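Vintage Vocal Groups Forum > Reissues and Box Sets

Thread: Grullermont's "lost" Basden session. Does anybody buy this?

flipside_only
Posted 2018-02-18

Got the new Grullermont reissue of the Basden sides and I've been through the booklet twice. The sound is fine. The story they're selling with it is another matter. According to the notes, the group cut 11 songs in one night at the old Prajapati studio in Vurkport, the label turned the tape down, and it sat in a cabinet until Grullermont found it. All 11 are credited to the lead singer, who would have been 18 at the time. No co-writers anywhere.

I have three problems with it.

1. The matrix number

The booklet gives 1206 for the ballad that opens the disc and says this proves it came before the first single. It proves nothing of the kind. Prajapati logged numbers when a lacquer was cut, and a tape could wait months for that. Anybody who has tried to date that studio's output by the numbers knows how much it jumps around.
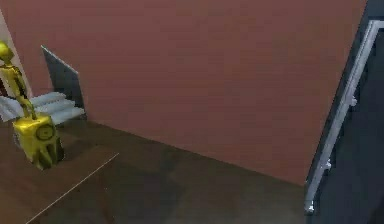 2. The writing credits

Two of these songs have bridges that sound nothing like anything the singer wrote later. Labels handed out credits as favors in those days, and they took them away just as easily. I'd want to see a copyright card for each title. The booklet doesn't show one.

3. The single night

Eleven finished vocals with harmony parts, plus a sax player who is only on some of them? And the echo on the fast numbers is different from the echo on the slow ones. I hear two sessions at the very least, and maybe two rooms.

Has Grullermont shown the tape box to anybody outside the company?

harmonybasement
Replied

You're being hard on them. Local groups worked fast because they were paying for the room by the hour. They'd been singing these songs at dances and knew them cold. Eleven in a night is a lot, sure, but most run barely two minutes and there are no overdubs that I can hear.

On echo, an engineer can turn a knob between songs. I wouldn't hang a second session on that.

flipside_only
Replied

Turning a knob changes how much echo you get. What I hear is a different kind. Play the opener and then the second fast one on headphones and listen to the tail after the handclaps. One dies off quick and has that bathroom ring to it, the other is long and soft.

I'll give you the dances. That still leaves the sax player walking in and out all night.

shellac_widow
Replied

I own the first single on the original label and the number in the dead wax is lower than 1206. So if you believe the numbers run in order, the "lost" ballad comes AFTER the single, which is the opposite of what the booklet says. If you don't believe they run in order, then they can't use it as evidence at all. Either way somebody at Grullermont didn't look at a record before writing this.

Mine has a 50 cent sticker on the label from whatever junk store had it before me, and I have never had the nerve to peel it off.

harmonybasement
Replied

OK, that one is hard to argue with. Could yours be a later pressing with a new number?

shellac_widow
Replied

It could. The label style is the early one with the thin lettering, and I've never come across another number for it. I'd be glad to hear from anybody who has a different copy.

tenor_on_the_left
Replied

I'm less bothered about the night and the number than I am about the songwriting. We go through this every time one of these teenage singers gets a box set. "He wrote them all himself" sells better than "he wrote some, and the piano player wrote some, and the rest came from a guy who hung around the studio." Some of those kids did write their own hits. Plenty more were told to say they did.

With the Basden material you can hear who knew his way around a piano and who didn't. The plain four-chord ones, fine, I believe a kid wrote those. Track six changes key twice and gets home again without a bump. I played in dance bands for years and most of us couldn't have done that on paper.

None of this makes it a bad record. I've had it on in the kitchen all week. I'd just like the notes to say "credited to" where they now say "written by," and leave the rest open until there's some paper to go with it.

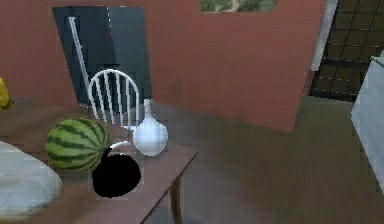 doowah_dan
Replied

Don't agree about track six. Church kids learned key changes by ear before they could drive, and an 18 year old who'd sung in a choir would have had that in his pocket. You're deciding what he could do from what he did later, when the label had him on novelty tunes.

Agree on the wording though. "Credited to" costs them nothing.

tenor_on_the_left
Replied

Do we know he sang in a choir? The booklet doesn't say so.

doowah_dan
Replied

No, we don't. I was speaking generally. Withdrawn as evidence, still my opinion.

flipside_only
Replied

I wrote to Grullermont through the form on their site and asked for a scan of the tape box, front and back. Got an answer, which is more than I expected. They say the box is "being conserved" and that there may be pictures in a vinyl edition planned for May. They didn't touch the question about 1206.

I'm not paying twice to look at a cardboard box. If somebody else buys the vinyl, please post whatever is written on the spine.

shellac_widow
Replied

I'll probably cave and buy it. Will also dig out the single and post the dead wax numbers for both sides tonight, so at least that part is on record here.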